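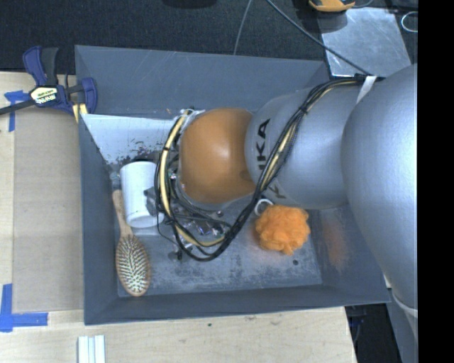 motley_mom: I'd toss the pouf and keep everything else. Mesh holds onto soap gunk no matter how much you rinse it.

Filed under: Bathroom > Decluttering & Storage

colleen sawatzky: Toss it?? I like that pouf! It's big and fluffy and orange and it makes me happy at 6 in the morning. My question was more about the hairbrush. Wood handle, cushion kind of head. Can it live in the same bin as a cup and a bath sponge, or am I asking for trouble?

hartley158: Asking for trouble. Wood and bathroom damp don't mix. Mine split along the handle last August and I'd oiled it and everything.

motley_mom: Mine's been in a bin next to the tub for years, no splits. Depends on your fan I guess.

We use cookies to remember your settings. Accept / Manage

colleen sawatzky: Fan is pretty sad lol. OK so here's where I've got to. Cup and brush over on the left, pouf on the other side.

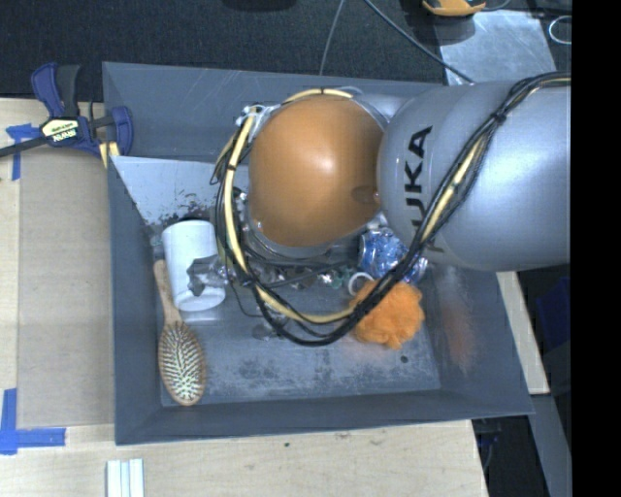 I'm still torn on whether the cup should stand up or lie down. Standing looks nicer, but then it collects dust (and hair, ugh). And I do want to scrub that bin floor, it's scuffed and smudgy and I keep putting it off.

hartley158: Baking soda paste. Then hang the brush on a hook, please, I'm begging you.

motley_mom: Lay the cup down. And buy a new pouf!

colleen sawatzky: Hook maybe. Pouf stays.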